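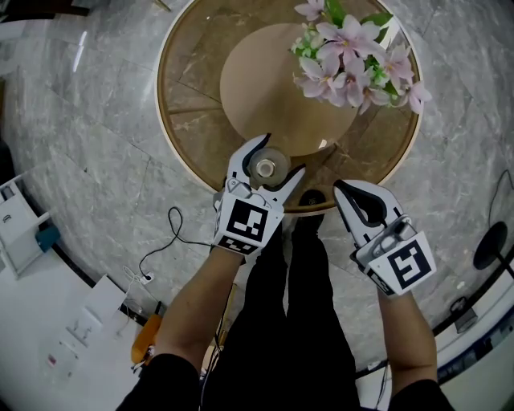 Endeo Round Dining Table
Manufacturer: Skorkov
Range: Endeo
Supplied by: Adeleke Furniture

The Endeo is a fixed round dining table with a brown marble-pattern top, a light wood rim and a circular beige center panel. The top is marked with faint diagonal lines that give it the look of stone tile. It does not extend and has no leaves.

Specification
Diameter: 165 cm
Net weight: 60 kg
Top: brown, marble pattern
Rim: light wood, clear finish
Center panel: circular, beige
Cartons: 2 (top; base and hardware)
Assembly: required, two people
Use: indoor, residential and light contract

Surface and rim
The pattern varies between production batches. Tables ordered together ship from the same batch where stock allows. If a table is being added to an existing set, quote the batch code on the underside label when ordering. The rim finish is reflective, and pendant lights hung low over the table will show in it.

Clean the top with a damp cloth and a neutral detergent. Dry the joint between the top and the rim after cleaning. Do not use abrasive pads, bleach or wax. Pans taken directly from the stove need a trivet.

Placement
Allow 60 cm per seated person along the edge. The floor must be level. On polished tile or marble, fit the felt pads packed with the hardware before the table is stood upright. Flowers and other decorative pieces shown with the table are not included.

Assembly
Place the top face down on a blanket or on the carton foam. Attach the base with all bolts finger tight, then tighten in a cross pattern using the key supplied. Turn the table over with one person at each side. Do not lift by the rim. Check the bolts again after the first month of use.

Display model
An Endeo table can be viewed at the Dredudau showroom, along with other tables, seating and basin furniture. Samples of the top and rim finishes can be taken away against a deposit. The showroom opens at 10 a.m. and closes early on Friday.
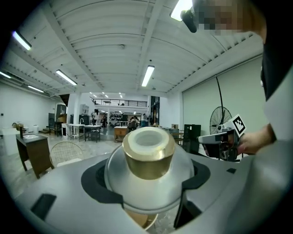 Dredudau showroom. Left: dark wooden side table with white basin, and wicker round-backed chair. Rear: mezzanine with black metal railing.

Ordering and delivery
Orders placed before the end of March are delivered at the current list price. Delivery is to the ground floor unless stair access has been confirmed in writing. The top ships in one piece. Measure doorways and elevator cars before ordering.

Inspect both cartons on arrival and note any damage on the delivery slip. Claims for transit damage need photographs of the carton as well as the part.

Contacts
Product and finish questions: Wiroj Kaewmanee
Contract orders and delivery: Tanko Akande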